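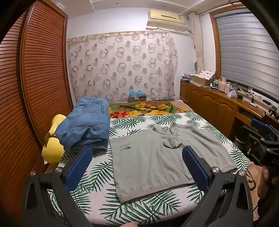 Litero Pique Polo, Men's Regular Fit

Style group: Tops / Polos
Collection: Aguirre
Fabric code: Dostov 86

Product overview

The Litero Pique Polo is a short-sleeved knit shirt with a two-button placket, a flat-knit rib collar and a straight hem with side vents. It is cut for daily wear in offices, shops and other settings where a T-shirt is too casual and a woven shirt is not required. The Aguirre collection covers the regular fit only. Slim and tall versions are listed under their own style groups and use different size charts.

The body fabric is Dostov 86, a cotton-rich pique knit. The surface has a small raised texture on the face side and is smooth on the back. The texture holds the fabric slightly away from the skin and allows air to pass between the two. Dostov 86 replaces the single jersey used in earlier Litero polos, which was lighter but lost its shape at the hem after repeated washing.

Fabric and composition

Body: 86% cotton, 10% polyester, 4% elastane
Collar and cuffs: 100% cotton rib
Placket facing: self fabric with light fusible interlining
Neck tape: cotton twill
Buttons: matte resin, two on placket, one spare sewn to the inside seam

The polyester share shortens drying time and limits shrinkage along the length. Elastane is present for recovery at the elbow-side seam and across the shoulders. The fabric is not a performance knit and carries no moisture-wicking finish. Customers who need a shirt for running or court sports should look at the Wonon range instead.

Yarn is dyed before knitting for the heather shades and piece-dyed for the solids. Small differences in shade between dye lots are normal. Orders for teams or uniforms should be placed together so that all garments can be picked from one lot.

Construction

Shoulder seams are taped from the neck point to the armhole. Side seams are overlocked and pressed toward the back. The placket is set into a reinforced box at the base, with a bar tack at the lower corners to prevent tearing when the shirt is pulled on over the head. The hem is finished with twin-needle stitching. Vents at both sides are 6 cm deep and faced with the same twill used at the neck.

The collar is knitted to shape as a single piece. It has no stand and no interlining, so it will lie softer than the collar of a woven shirt. A stiffer result can be had by pressing it damp, as described under Care.

Fit and sizing

The regular fit follows the chest with moderate ease and falls straight from the underarm to the hem. The sleeve ends above the elbow. The back hem is 3 cm longer than the front and stays tucked when the wearer bends or sits.

Sizes run from S to XXL. To select a size, measure the chest at its fullest point with the tape level and the arms relaxed, then compare with the body measurement column of the chart. The garment measurement column gives the width of the finished shirt and should only be compared with another shirt laid flat.

If your measurement falls between two sizes, take the larger one. Customers with long torsos should check the back length before ordering – the tall style group adds length without changing the chest.

Color options

Solids: navy, black, white, brick
Heathers: oat, slate, pine

White is knitted slightly denser than the other shades to reduce show-through. Pine and slate are darker in person than on some screens. Fabric swatches can be requested before ordering and are sent by regular mail. Limit of 3 swatches per request.

Care

Wash inside out in cold water on a gentle cycle with like colors. Fasten the buttons first. Do not use chlorine bleach. Fabric softener is not recommended, as it coats the cotton and reduces absorbency.

Dry flat or tumble dry on low. Remove the shirt while the seams are still slightly damp and smooth the placket by hand. Line drying is acceptable if the shirt is hung from the hem. Hanging from the shoulders while wet will leave peg marks and may stretch the yoke.

Iron on medium. For a crisper collar, turn it up, press the underside from the points toward the center, then fold and press again along the fold line. Do not iron directly over any embroidery or print.

Shrinkage in length of up to 3% is expected in the first wash and is allowed for in the size chart. High-heat drying will exceed this figure and is not covered by the exchange policy.

Storage

Knit shirts keep their shape better folded than hung. Fold the sleeves to the back, then fold once across the middle. If the shirt must be hung, use a wide hanger with rounded ends.

Customization

Blank shirts can be embroidered at the left chest or on either sleeve. The minimum order for embroidery is 10 pieces in any mix of sizes. Artwork should be supplied as a vector file. Lettering that is too small to stitch cleanly will be returned for adjustment before production starts. Embroidered goods cannot be exchanged for size, so a blank sample in each size is advised.

Packing and shipping

Each shirt is folded around a paper card and packed in a paper sleeve. No plastic clips or pins are used. Orders of 6 or more shirts ship in a carton, smaller orders in a mailer. Heather shades may ship separately from solids.

Exchanges

Unworn and unwashed shirts may be exchanged for another size or color. Keep the hang tag attached while trying the shirt on. The exchange form is printed on the reverse of the packing slip – mark the size wanted and enclose the form with the shirt.

Related items

Litero Long-Sleeve Pique Polo, Aguirre collection
Litero Pique Polo, Tall Fit
Wonon Training Polo
Dostov 86 swatch card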